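**Forum: Public Facilities Administration > Policies and Procedures**

**Thread: Holding periods for unclaimed property of low value**

---

**nusdale_frontdesk**

Our department is revising its written procedure for lost and unclaimed property at the Nusdale recreation center and the attached branch library. The present text dates from before the two buildings shared an entrance, and it treats every item the same way. An umbrella, a wallet and a child's mitten are each tagged, entered in the register, placed in the locked closet and kept for the full statutory period. The closet has been full since last winter.

The draft now before our director divides property into three classes:

1. Items of identification, keys, payment cards, cash, jewelry and electronic devices. These would be entered the same day and turned over to the police department.
2. Clothing, bags, eyeglasses, books and sporting goods. These would be held on the premises.
3. Items of low value, including toys, water bottles, hair accessories and single gloves. These would be held for a shorter time on an open shelf near the front desk.

I would be grateful to hear from other facilities on two points. First, what period do you apply to the third class? Our draft says 10 days, and the figure has already drawn objections from staff. Second, do you permit the public to look through the shelf without supervision?

Please note that water bottles are a separate problem. We do not intend to keep used drinking containers for any period.

---

**records_and_forms**

We adopted a similar division and have kept it through two revisions. I would caution against the phrase "low value" in any text the public will read. A parent who has lost a stuffed rabbit does not regard it as an item of low value, and our front desk received written complaints about those words. The current text says "everyday items." The staff instructions continue to refer to Class C.

On the question of time, your draft period is too short. Families who attend a weekly class may miss a session through illness and not return to the building until the period has run. We hold everyday items for one calendar month and clear the shelf on the first working day of the next. It is easy to explain at the desk, and no employee has to compute a date.

---

**L. Valentini**

I administer the property room for the Trultden bus terminal, which is a larger operation than a recreation center, but the same questions arise.

I must respectfully disagree with the previous reply regarding the calendar month. An item found on the last day of the month would be cleared almost at once, and an item found on the first would be kept for four weeks. If a member of the public asks why another person's scarf was kept longer, the desk has no good answer. Every item in our room carries the date on which it was found, and the holding period runs from that date. The tags are color coded by week, so no arithmetic is required.

I would also recommend that unsupervised access be refused. An open shelf invites mistaken claims, most of them made in good faith. Black gloves are very much alike.

Lino Valentini
Property Room, Trultden

---

**records_and_forms**

I should have been more exact. Items found in one month are held through the end of the following month. Nothing found on the thirtieth is cleared on the first. The scarf in Mr. Valentini's example would be kept for at least a full month in every case.

I accept that the periods are unequal. We have considered that a fair price for a rule that fits on one line of a sign.

---

**branch_mgr_east**

May I raise the question of legal advice? Several replies in earlier threads assumed that a facility may set whatever period it likes for inexpensive articles. Whether that is so depends on the state, and in some places on the city or county as well. Our county attorney advised that the statute makes no exception for toys or clothing below a certain price, although a separate provision allows the disposal of perishable goods and anything unsanitary. We had been clearing the shelf every two weeks and were required to stop.

I would urge the original poster to obtain a written opinion before the draft is approved. A copy of it should be kept with the procedure, because the employee who requested the opinion will not always be employed there.

---

**nusdale_frontdesk**

Thank you. The draft has been sent to the city attorney's office, and we expect a response in June. I had asked only about the total period and will now ask about the sanitary provision as well, as it may settle the matter of the bottles.

With respect to supervision, the desk is staffed by one person after 5 in the evening. That person is also responsible for the phone, the pool wristbands and the study room keys. If each person looking for a mitten must be accompanied, a line will form. I would welcome suggestions that do not depend on a second employee.

---

**kp_deskservices**

We were in the same position. The approach that has worked for us is a printed sheet at the desk, replaced each morning, which lists the items in general terms: "child's mitten, blue," "paperback novel," "plastic lunch container." The visitor reads the sheet, identifies an item, and is asked for one further detail that the sheet does not give. The employee then hands it over from a bin behind the counter. The exchange takes very little time.

The weakness is in the descriptions. Each employee describes things differently, and I have seen the same hat entered as gray, green and "sage" on successive sheets.

---

**harborview_admin**

We moved from a printed sheet to Stuvora, which holds the register and produces the public list automatically. I do not wish to recommend any product, and there were difficulties with our data in the first weeks. The improvement came mainly from the fixed fields. Staff must choose a color, a material and a general type from menus before they can write anything else, and free text is limited to one short line. Descriptions became more consistent within a few days.

The register also permits one photograph per item. We use photographs for clothing and toys only.

---

**L. Valentini**

I have reservations about photographs on a public list. Once a person has seen the article, the desk can no longer test the claim by asking for a description. At the terminal we would not consider it for luggage or for anything with resale value.

For toys I am prepared to be more flexible, since few people will travel to a bus terminal to claim a toy that belongs to someone else's child.

---

**records_and_forms**

I am pleased to find a point on which Mr. Valentini and I are in near agreement. Toys are the class in which written descriptions fail most often. The child and the parent use a name of their own for the thing, the employee uses another, and the two do not meet. A telephone call asking for "Mr. Buttons" cannot be matched against any register.

Our staff guide asks employees to state color first, then material, then kind, and to use the broader word where the kind is uncertain. "Animal" is always acceptable. An employee who writes "pig" for what the family knows as a bear has made the entry harder to find than if the word had been left out.
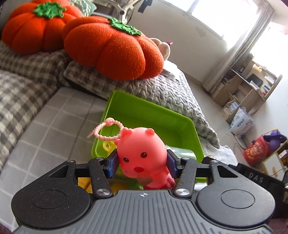
*Pink rubber animal, rounded ears, red nose.*

We also ask that size be left out unless it has been measured. "Small" meant something different to each person on the desk.

---

**branch_mgr_east**

The rule on broad terms is sensible, and I intend to borrow it. I would add that employees should not guess at the age of the child or the brand of the toy. We had an entry reading "baby toy," and the family of a child of 7 passed over it on two visits.

---

**kp_deskservices**

A question about disposal, if the original poster does not object to the thread widening. What becomes of toys at the end of the period? We formerly gave them to a charity shop, which now declines anything without its original packaging. Soft toys are the most difficult, as no one on our staff is in a position to launder them.

---

**harborview_admin**

Hard and rubber toys that can be washed go to our own children's room. Soft toys are discarded. The employees dislike doing it, and I do not blame them, but we were unable to find an organization in our area that would accept them.

Textiles are collected by Lombardi under the same contract as the worn towels from the locker rooms. You may wish to see whether your own towel contract could be extended in that way.

---

**L. Valentini**

I would ask the previous poster to confirm that the transfer of toys to the children's room is recorded. Property that passes from the unclaimed shelf into the facility's own use is the first thing an auditor will look for, however modest the article. We require a signature from a supervisor who does not work in the receiving department.

---

**harborview_admin**

It is recorded in a single line at the end of each month. It is not signed by a second person. I will take the point to my supervisor, though I expect to be told that a signature for a bath toy is excessive.

---

**records_and_forms**

I would tell you the same. A monthly list initialed by the branch manager should satisfy any reasonable auditor.

---

**nusdale_frontdesk**

I am obliged to everyone who replied. The draft will be amended as follows before it returns to the director. The public text will say "everyday items." The open shelf is withdrawn and replaced with a bin behind the counter and a daily sheet, in the manner kp_deskservices describes. The period is left blank until the attorney's opinion is received, and will run from the date of finding. I recognize that this last point was not unanimous.

Photographs will be deferred, as we have no system that would hold them.

If any facility has a sign with wording on drinking containers that the public has accepted without argument, I would appreciate a copy by private message.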